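Learning to sleep again (sort of)

2021-11-29

I've been meaning to write this one for weeks and kept putting it off, mostly by going to bed. Which is the subject, as it happens! A few of you asked after my last post how the sleep business was going, so make a cup of something (not coffee, not if it's after lunch) and I'll tell you.
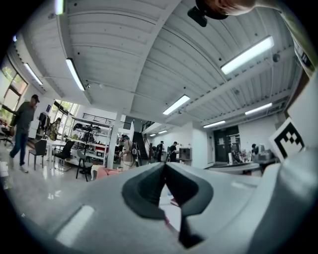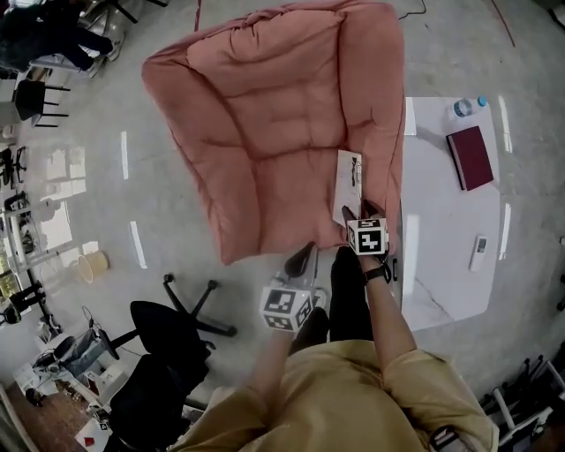 So, back in February I was waking at ten past three every single night. I don't mean nearly every night, I mean I could have set the oven by it. I'd lie there listening to the boiler and going over things I'd said to people in 2009, and then at six I'd fall into the deepest sleep of my life, with the alarm due at half past. By the middle of the month I was wandering about in a fog and choosing clothes by whatever was nearest. I did at least stop wearing a watch, which was a wrench. I like a plain black one on the wrist, same as the one with the mustard shirt up there, and I'd worn mine to bed for years without thinking about it. But if there's a watch on your arm at ten past three you will look at it, and once you've looked you start doing sums. If I drop off now I'll get three hours and twenty minutes. If I drop off now I'll get three hours and five.

The watch now lives in the bathroom cabinet overnight, next to the plasters. My phone charges in the kitchen. I bought a little alarm clock called a Clitska, which has no light on it at all unless you press the top, and I've trained myself not to press the top. It goes off like a fire drill, mind you. I've thrown it once.

Then there was the pillow saga. I had a Remari, one of those moulded ones with a dip in the middle, and I hated it from the first night but it had cost so much that I stuck with it until Easter. My friend Mio Sugawara borrowed it for a weekend and has never given it back, and says it's the best thing she's ever put her head on. Fine. She's welcome to it. I'm on a flat old feather thing from my mum's airing cupboard and my neck has stopped clicking.

I did keep a sleep diary for a while, in a notebook by the bed. I managed 121 nights, and I'm a bit proud of that as I've never kept a diary past the second week of anything. Most of it is dull. "Woke, wee, slept." "Woke, fox." There's one page that only says "CHEESE??" with two lines under it, and I have no memory of writing it. The pattern I did find was that the bad nights nearly all came after days when I hadn't been outside, so now I go round the park before tea even when it's chucking it down.

What helped most was a tip from Chi-keung Tsang at choir, who had the same thing after his second baby. He told me to stop going to bed early to "catch up". I'd been getting in at nine, lying there wide awake and getting cross! He said to stay up until I could hardly see, same time every night, and get up at the same time whatever happened. The first week was horrible. I fell asleep on the stairs with one sock on. The second week I slept through to five, twice, and I nearly rang him.

It's still not perfect. I had 17 good nights in a row this month and then three rotten ones, for no reason I can find, and I got a bit tearful about it over the toast. But a rotten night now means reading downstairs under a blanket for half an hour and then going back up – it used to mean the whole day was ruined before it started.

Next thing to tackle is the bedroom curtains, which let in the streetlight at both sides. If anyone has put up blackout ones in a bay window without losing their temper, please tell me how in the comments.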